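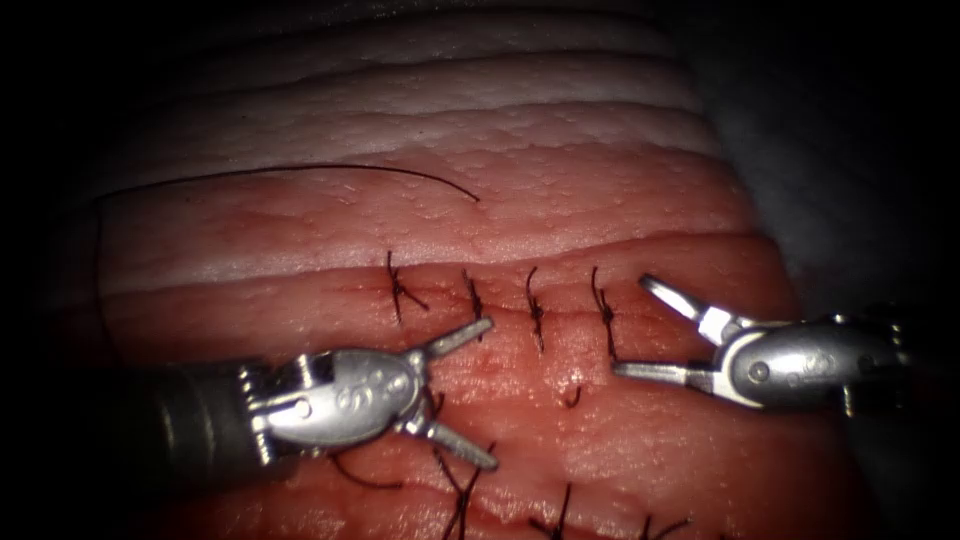
How many examples does a robot need before it can tie a stitch by itself? Clulterik, which has been collecting them since June, set its first target at 4000 and expects to raise it.

An example, in the company's terms, is one stitch tied by a person working the instruments from a console. The recording holds the video, the position of every joint and the opening of the jaws, all on the same clock. A learning program is then trained to predict the next small movement from what the camera shows.

Zinash Chala runs the sessions. She has 6 operators, most of them surgical trainees, and each works for an hour before handing over the console. Longer shifts were tried at the start. The knots got sloppy, and the program learned the sloppiness along with everything else.

The operators sew rows of separate black stitches across a seam in a pad of tissue, with one instrument coming in from each side. Tails are left on the knots. When a pad is full it is replaced, and the camera is checked against a printed grid before work goes on.

Mistakes are kept. If a jaw closes on nothing, or a thread slips and has to be picked up again, the operator carries on and the recovery stays in the file. "The first 500 were too clean," Chala says. "The program had never seen a dropped thread, so when it dropped one it just stopped."

Hagos Gebreyes grades the recordings. He gives each a score from 1 to 5 for tension, spacing and wasted motion, and a second grader, Hayley Birkett, repeats a share of them without seeing his marks. They disagree most often on tension, which is hard to judge from video. A force sensor is on order.

The slow part is labeling. Every recording has to be cut into steps: grasp, pass, pull, wrap, tighten. Software called Brimeo suggests the cuts and a person moves them where needed. Gebreyes says wraps are still the worst, and he does those by hand.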